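Workshop Tips: Opening Up an Old Desktop
Posted 9/4/22

Most people own at least one desktop computer they haven't looked inside since they bought it. Mine spent years under a desk in the back bedroom, breathing carpet, and when I finally got the side off there was enough gray felt in there to upholster a footstool. If yours has started to sound like a hair dryer, give it an hour and read the following first.

Lay it down. A tower standing up is a tower waiting to be knocked over by your elbow. Unplug everything, hold the power button in for a few seconds, and put the case on its side with the open side up. Slatted or wire shelving makes a decent work surface as far as the case is concerned, and a terrible one as far as screws are concerned. I have lost 2 that way and expect to meet them again when I move house. A baking tray or an old towel underneath takes care of it.

Touch bare metal before you touch anything green. Then keep touching it now and then, like a nervous person with a banister.

Look for the colored plastic. On a lot of office machines the maker has put blue on the clips and latches you're meant to move by hand, which is a kindness I wish extended to cars. Drive latches, card clips, that sort of thing. If a part has no blue on it and won't budge, stop pulling and look for the screw.

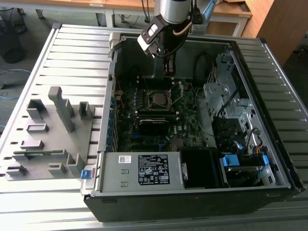
Leave the processor for last, or leave it alone. If you've already taken the cooler off, you're committed: the old paste has to come off and new paste has to go on. Use a coffee filter and rubbing alcohol. Paper towel sheds, and you came here to get rid of fluff. The little lever beside the socket stays down unless you are swapping the chip. My neighbor Snežana Angelovski lifted hers "to see what it did" and now knows a great deal about bent pins.

Memory sticks come straight up once the tabs at the ends are open. Note which slots they came out of. Writing it on the back of your hand works until you wash your hands, so use tape.

Dust from the back to the front, in short bursts, with the can upright. Hold the fan blades still with a finger or a pencil. Do the job outdoors if the weather in May or thereabouts allows it, and upwind of the laundry.

The power supply is a box you clean from the outside. Blow through the vents and read the label if you're curious. Don't open it. There are parts in there that hold a charge after the plug is out, and they aren't interested in how handy you are.

Take pictures of the cables before you pull any. Every bundle looks obvious until it's in your lap. I allow 20 minutes for taking things apart and the rest of the afternoon for finding where the white connector goes.

Before the side goes back on, plug in, switch on and check that the fans turn. Then unplug it again and close it up. If there's a screw left over, start with the drive cage.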